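Workshop notebook, thatch materials bench
September 2020

Water reed, second delivery from Flarnness. The bundles were opened and sorted by length before any were weighed. Of the 89 bundles received, 17 were set aside for short or broken stems and will be used only at the eaves of the trial panel. The remainder is sound, with clean butts and very little leaf. The reed cut in April, which we had from the same beds, was noticeably coarser.

The trial panel itself has been battened at the spacing used on the Claltville barn. The first course is fixed and dressed. The second was begun and then taken back off, as the fixings had been set too high up the stem and the coat was lying slack. It will be laid again with the sways lower.
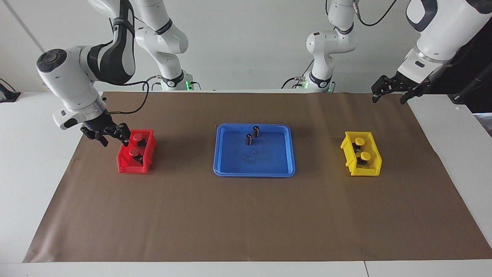 Should the short reed be mixed through the main coat to use it up?

The present view is that it should be kept apart. Short stems in the main coat leave the fixings too near the surface, and the Hamer porch roof was patched twice for that fault.

Coat thickness on the first course measures 272 mm at the left verge and is a little less at the right. The difference lies in the dressing -- the legget was used more heavily on that side. No correction is proposed until the third course is on.

Hazel spars: the split ones from the old stock are brittle at the twist and have been withdrawn. New spars are to be soaked overnight before use, and the tub is to be emptied afterwards.
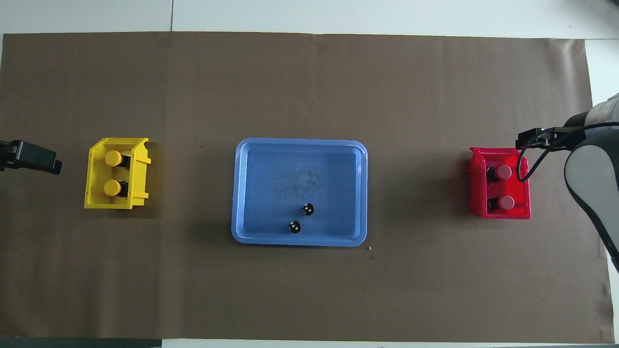
Entered by the materials bench, Maruyama Workshop

Ridge. Sedge has been requested in place of straw for the trial panel, in line with the Claltville specification. The block-cut pattern is still to be agreed. Colleagues who hold drawings of the earlier Hamer ridge are asked to leave copies in the plan drawer.

Outstanding: re-lay second course; weigh 13 bundles from the sound stock and enter the figures in the delivery book; return the borrowed shearing hook to Flarnness -- it needs a new handle first.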